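OK, thread time. I've been gathering demos for our grasping model since July and people keep asking me what that means day to day, so let me try to get it all down in one place. It's long, sorry, get a snack.

1/ The short version: I drive a gripper around a simulated kitchen, I do a task, the software saves everything I did, and later a model tries to learn from the pile. Each saved run is an episode. As of January 6, 2018 we have 851 of them. I thought that was a lot until Yichen Tan told me what she'd like to have, and I had to go for a walk.

2/ Of those 851, 474 are what we call clean. Clean means the task got done, the operator didn't stall for ages in the middle, and the physics didn't do anything rude. The rest are in a folder named "maybe" that I'm a little scared of.

3/ We use a simulator the team calls Guvholm (it's our own wrapper on top of a bunch of other stuff, and the name came from a whiteboard, don't ask me). It loads up a kitchen, drops in some objects, picks the lighting and the wood textures, and hands me the controls. Every reset is a bit different, which is the whole idea. If the counter always looked the same, the model would just learn that counter.

4/ My camera is mounted on the wrist, so I see what the gripper sees. This takes some getting used to! You have no idea where your elbow is. For my first week I kept banging the arm into cabinets I'd forgotten about, and every one of those is saved forever with my initials on it.

5/ Objects! Boxes are boring and I love them. Cans are fine. Bowls are OK once you learn to go for the rim. Then there's the bendy, loopy, twisty group, and that's where my afternoons go.

6/ The trouble with a twisty thing is that there are a dozen places to grab it and most of them are bad. A fold looks like a great handle right up until you close on it and the whole object swings around. And the collision shape under the pretty surface is simpler than what you see, so sometimes you're squeezing air that the simulator swears is solid.
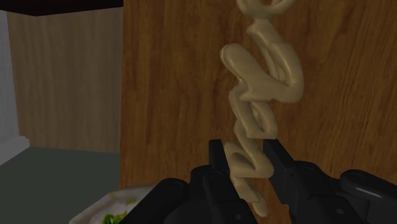 7/ So what I've started doing is slowing way down for the last little bit. Come in, stop, look, nudge, close. Kazuhiro Nakajima hates this because the pauses show up in the data, and a model trained on pauses learns to pause. He showed me a run of a policy that got right up next to a mug and then just... sat there, thinking about life. I recognized my own style immediately.

8/ We fought about it (nicely) and landed on a rule. Pausing before you close is fine if it's short. If you need longer, back out and throw the episode away. I throw away a lot more now, and my clean rate still went up, so fine, Kazuhiro, you win that one.

9/ Something I wish I'd started sooner: notes. There's a free text box at the end of every episode and for months I typed "ok" in it. Now I type stuff like "grabbed low fold, rotated on lift, let go, second try higher up". Takes ten seconds. When Yichen wants every run with a regrasp in it she can search for the word, and she doesn't have to sit there watching video until her eyes fall out.

10/ Regrasps are gold, by the way. I used to delete them! I figured a good demo was one where everything went right the first time. But a model that has only ever seen perfect grabs has no clue what to do after a bad one. It'll lift an empty gripper and carry nothing across the kitchen with total confidence.

11/ So I went back through the maybe folder and pulled out 80 episodes where I fumbled and then fixed it. Those have their own tag now. Watching yourself mess up 80 times in a row is a very humbling way to spend a morning.

12/ Somebody asked if I use a VR controller. I've tried three setups. A game pad was quick to learn but my wrist turns came out all jerky. A 3D mouse was super smooth, and I could only take it for an hour before my hand cramped. What I use now is a handheld tracker from a small outfit called Kadton, with a trigger for open and close. It drifts a little when it gets warm. I just recenter every few episodes and get on with it.

13/ The drift did cost us one batch, though. I didn't notice it for a whole session and all my approaches came in a hair to the left. You'd never spot it in a single episode. Yichen plotted all of them together and there was this sad little lean to everything, like a row of plants by a window.

14/ Since then I do a warm-up: same cube, same spot, straight down, grab, lift, put back. If the cube grab looks off, I recenter before doing anything that counts. The warm-ups get saved too, in their own folder, and they've turned into a pretty nice record of how the tracker behaves over time.

15/ Textures, since a couple of you asked. Guvholm shuffles wood, stone, paint and tile. I get a lot of brown wood. Like, A LOT. Kazuhiro says the draw is even and I'm imagining it. I asked him to check and he found the wood folder had its own copy of the wood folder inside it. So, I'd like that on the record.

16/ Fixing that mattered more than I expected. Light-colored stuff against dark wood is easy to pick out, and we had tons of it. Light on light, we had hardly any. I spent the next few days doing nothing but pale objects on pale counters, and wow, depth is hard to judge when everything is the same shade of oatmeal.

17/ What does a day look like? I start with warm-ups, then go in blocks, one task per block. I'm best in the second block and useless after lunch, so lunch is when I do labels. I switch tasks before I get bored, or my hands start taking shortcuts - I'll catch myself using the same approach angle over and over because it's comfy.

18/ The comfy angle thing is real. Yichen made a chart of where my gripper comes in from and it was basically one fat wedge. Hers was a totally different wedge. Put our data together and it covers a lot more of the circle, which is a good argument for having more than one person do this (hint hint, if my boss is reading).

19/ The set we're training on next is called Jororia. It has 255 episodes picked from the clean pile plus all the regrasps, and we held out a handful of object shapes completely so we can see how the model does on something new. I'm not allowed to touch the held-out ones. I want to so badly.

20/ The first training run on the older set was rough. Great on boxes, decent on cans, and on anything with loops in it the gripper went for the middle every single time, loop or no loop. That's on us, we had too few examples where the right grab was off to one side.

21/ So that's this month's job: loopy objects, odd angles, both ends, different folds, and a note on every one of them. If you do this kind of work and have a trick for keeping your approaches varied, please tell me. I've been rolling a die before each episode to pick a side, and it works OK, but I keep dropping it under the desk.

22/ Marinescu, the evaluation tool we use, is getting an update too, so I'll do a separate thread once I've played with it. Going back to my block now, the tracker's been sitting long enough to cool off.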